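Briritz Hand-Held Gripper, Pair (Refurbished)
Sold by Wistex. Listing checked and notes written by Alby Nepia, 11 June 2021

Condition: used, tested on our bench, some wear on the grips
In the carton: two hand-held grippers, two cables, printed marker sheets, one soft bag
Not in the carton: recording computer, calibration board, software licence
Stock: 17 pairs
Price: $1421 the pair, shipping extra. We won't split pairs.

We sell the Briritz because people keep asking for it, and we'd sooner you bought it knowing what it does. The brochure says anyone can pick up a pair and be recording usable demonstrations "within minutes". We gave a pair to Fengying Cao in our workshop, who has more patience than I do, and she spent most of an afternoon getting the two sides to agree on the time of day. Once they did, they stayed that way. Make of "minutes" what you like.

The other large claim is that it works in any room. I'd want to see that in writing. Tracking on these is done from the lens on the gripper, and in our workshop it was fine near the benches and poor when Fengying faced a blank painted wall. The maker's answer was to put more clutter in the room. Fair enough, but that isn't "any room".
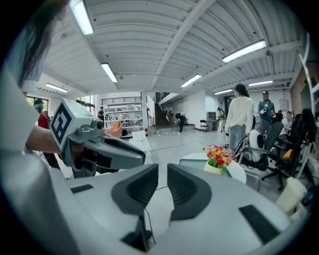 Fingers are the part most buyers ask about, and they're the part I have the least to complain about. They're a wear item and Briritz sells them as one. The dark ones with the ribbed inner faces hold a mug or a small box well enough and are no good at all on paper or thin cloth. You can see how near the tips sit to each other with only a narrow gap between. Look at how much of the view the light grey housing takes up as well, right across the lower half. The brochure calls the view "unobstructed". I would not.

The square black-and-white marker has to stay clean and flat. A spare sheet is included, and replacements can be printed at home on matte stock. Glossy paper threw reflections under our shop lights and we lost tracking each time.

Weight: the spec sheet gives a figure for the bare unit with no cable. Ours was heavier on the scale with the cable fitted. Fengying's wrist was sore after 23 minutes of steady use, mine sooner. If you're planning full shifts, plan on swapping people.

Cable: thin, and it will catch on things. Tape it down or run it up your sleeve. We replaced the cable on more than 19 of the returned units before reselling them, so I don't regard it as a strong point.

Compared with the Promard: the Promard is lighter, costs more, and has a better trigger. Its files come out in the maker's own format and you'll need their converter, which crashed on us twice. The Briritz writes ordinary video and a plain log. For a small lab that probably settles it.

Compared with the Jin kit: we no longer carry it. Parts took too long to arrive.

Returns accepted for 30 days if the bag and both cables come back with the pair. Marks on the housing from normal handling are fine. Cracked fingers are not covered.

New-style grips are promised for August. They were promised last August too, so please don't order on the strength of them.

Questions about fit or spare fingers go to Alby at the Wistex counter.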